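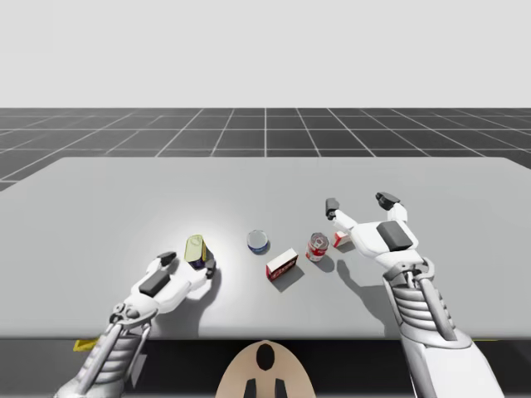

Zubaida Sandhu writes: I love the idea of eating down my pantry for a month, but I have four kinds of lentils and no plan. Do I need a plan before I start?

You don't, Zubaida, and four kinds of lentils is a fantastic place to begin! Pick the oldest bag, put it at the front of the shelf, and cook from that one first. The plan tends to show up by the second pot of soup. The rest of the questions we get every September are answered on this page.

## What is the Pantry Month?

For 30 days we cook mostly from what we already have – cans, jars, dried beans, the mystery flour, all of it – and share what we make on the message board. Fresh food is welcome. Think of the pantry as the main character and the produce drawer as good company.

## Can I still go shopping?

Yes, please do! Milk, eggs, fruit, greens, and bread are always fine. Most of us try to leave the canned and dry aisles alone until the month is over. If you run out of salt or cooking oil, buy salt or cooking oil.

## How do I figure out what I've got?

Pull everything from one shelf at a time and put it on a table or counter where you can see it. Write it down on paper or in your phone, whichever you'll look at again. Uzma Tanoli's inventory sheet is pinned at the top of the board and has a column for "opened," which saves so much sniffing of half-used bags.

One shelf an evening is plenty. I tried the whole kitchen in one go my first year and ended up ordering pizza with rice all over the floor.
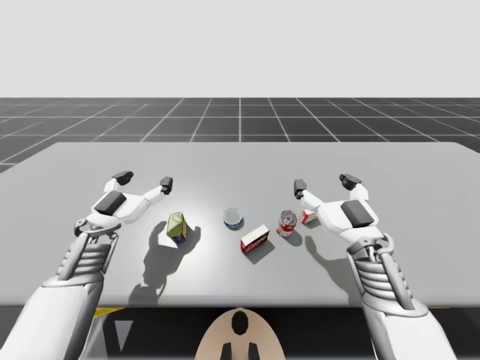
*Objects grouped on a light gray tabletop.*

## What do "best by" dates mean on canned food?

On most cans the date is about quality. Low-acid foods like beans and corn generally keep longer than acidic ones like tomatoes and pineapple. Throw out any can that is bulging, leaking, badly rusted, or deeply dented, especially along a seam, and don't taste it to check. Baby formula is different: never use it past its date.

## My dried beans won't get soft. What am I doing wrong?

Maybe nothing! Old beans can stay tough, and so can beans cooked in hard water or with tomatoes added early. Soak them overnight with a good spoonful of salt, and save the tomatoes for the end. A small pinch of baking soda in the pot helps too. If they're still firm after two hours, keep simmering and have a snack.

## Where are the recipes?

In the archive, which is up to 182 now (wow). You can search by ingredient. Start with Faisal Mengal's chickpea and rice skillet if you want dinner fast, or Edith Echeverri's black bean soup if it's cold out and you have orange juice to use up. I make that soup all winter long and still get excited about it.

## Can I join late?

Of course. Start whenever you like and go for two weeks if a full month sounds like too much.

## What if I have food I know I won't eat?

Post it on the swap thread, as long as it's sealed and in date. Rukhsana Janjua got rid of an entire case of water chestnuts that way, and the stir-fry photos kept coming for ages. Many food pantries take unopened cans as well – call first to ask what they need.

## Do I have to post every day?

Nope! Post when you make something you're happy with, or when a dish flops and you want help. The flops get the best replies. Just put the main ingredient in the title so people can find it later.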